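Workshop tips: what the robot people have taught me about my own bench

I've been helping out on the rack-handling study at Miltville since July, and I keep bringing bits of it home to the shed. We do most of it in simulation, with the arm sliding modules in and out of an equipment rack, and then see how much of what it learned survives on the real thing. You'd be amazed how much of that is just good bench manners!

First one - change the lighting before you trust yourself. In our runs the shadows shift between attempts, and so does the colour of the walls and floor. An arm trained on one fixed look did well right up until we moved the lamp. With the looks mixed up it managed 46 good insertions out of 100, which doesn't sound like much until you know the fixed one managed 2. So when I've marked something out at home I now swing the lamp to the other side and look again. I've caught two crooked pencil lines that way already.

Second, come in square. Géza Csonka went through every failed attempt (all 129 of them, poor man, with a flask of tea) and most were the same thing: the module went in at a slight angle, one corner caught, and the arm pushed harder. I do exactly this with drawers. Back it out, line it up, try again. A rub of candle wax on the runners helps too, but only once they're straight.

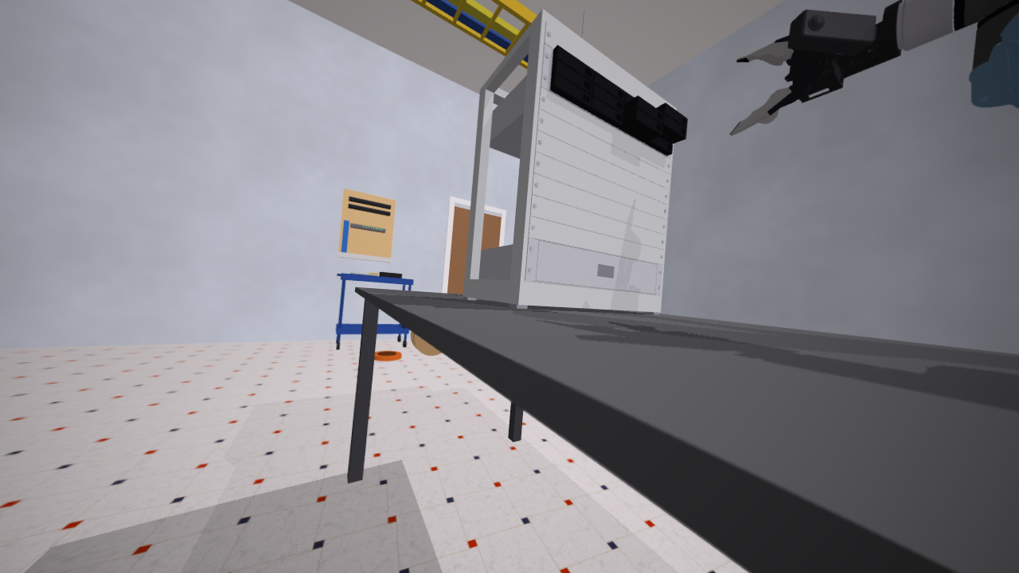 Ildikó Virág wrote in to ask whether all this wouldn't be quicker with a real rack and a bit of patience, as she'd fitted plenty at Bakos and never needed a computer to practise on. She also wanted to know if the pretend screws ever cross-thread, as hers certainly do.

Fair point, Ildikó, and no, ours never do, they're only for show. You can't learn screws from our setup at all. What you do get is a great heap of attempts overnight with nothing bent. For real screws, turn them backwards first until you feel the little click, then go forwards. Fingers only for the first couple of turns, and leave them all slack until the last one's in.

Third, open your hand wider than you think before you reach. The arm did better once we had it spread its fingers early, well short of the rack, and I've stopped knocking over jam jars of nails since I started doing the same. Silly, but try it.

Next time I'll do the Urkum tests, where we gave it stiffer modules and it sulked for a week.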